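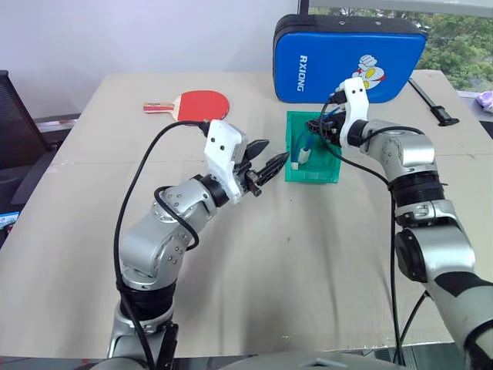 4. Dating of Events in the Town Chronicles

9/29/02
By the Lotside Chronicle Group

Figure 2. Two robot arms over a table, the right one with its gripper jaws in a green translucent tray.

The three chronicles do not agree on what is an event. The Gerton chronicle has 665 entries, and many of them are only a price of grain or the name of a new priest. The Sestlow chronicle has 111 entries, mostly fires, floods and visits of important people. The Dinsa chronicle is the longest, with 3,279 entries, but a large part was copied from older annals and says nothing of the town itself. We removed the copied part before we compared the dates.

A harder problem is the beginning of the year. In Gerton the clerk changed the year in spring, so an event from February stands under the year before. In Dinsa the change is in January from the first page. For Sestlow we could not decide. Two floods, which must be the same floods as in Gerton, are one year later there, but the great fire has the same year in both books. Perhaps the clerk took the fire from a letter and kept the date of the letter. We give both years for Sestlow in all tables.

The day is given less often than the year. When it is given, it is usually a feast of the church, and movable feasts had to be worked out from the year — so a wrong year gives also a wrong day. The market riot is the clearest case. Dinsa puts it in the week after Easter, and with our corrected year this falls in April, as in the court roll. With the year as written it would fall in March, when the court did not sit.

We compared 400 entries in this way. Entries with no year, or with a year written over an older one, were left out and are treated in Section 6. The corrections should not be used for the later part of the Gerton book, where the handwriting changes and we do not know what custom the new clerk followed.

Related items
The Sestlow fire in letters and sermons
Grain prices in the Gerton chronicle
Copied annals in the Dinsa book
Lotside court rolls: a short guide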